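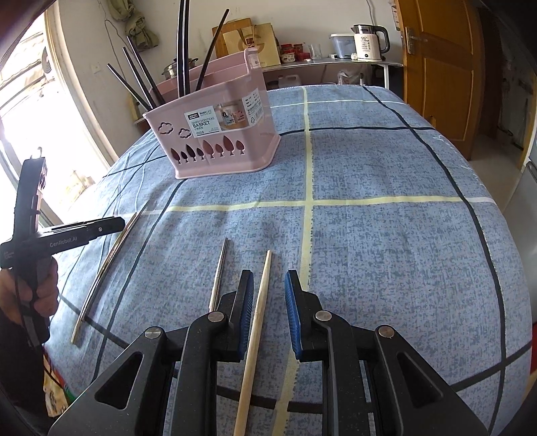

Chopsticks and their pink basket, with the kettle and glass on the shelf table to the right.

3 min read

The room at Plollelance does for sleeping, eating and storage, and its tenant has been there for five years. She rents it by the month and asked us to leave her name out.

"You learn what a bed is for," she said. "I sort everything on it. Washing, post, cutlery. It's the biggest flat surface I've got."

Chopsticks were the job when we visited. The black ones stand in a pink basket with cloud shapes cut out of the front, and the label is still on it. "I keep meaning to peel that off," she said.

There are wooden and metal ones as well. She prefers wood for noodles. "Metal slides. It's fine for picking at rice, but I wouldn't give it to a guest."

The lidded pot lives near the back wall and the kettle has its place on the metal shelf table, beside the small red jars. She bought the table in June from Nyamweya, a second-hand shop, and carried it up herself.

Would she move for a proper kitchen? "I looked at one on Carna Road. It was 202 a month more. I'd sooner have the money."

Comments

Fumon: My sister sorts on the bed too. Put an old sheet down first.

tidy14: Where is the basket from? Been after a pink one.

Related
Seven shelves for a narrow room
Eating well without an oven
What to keep by the kettle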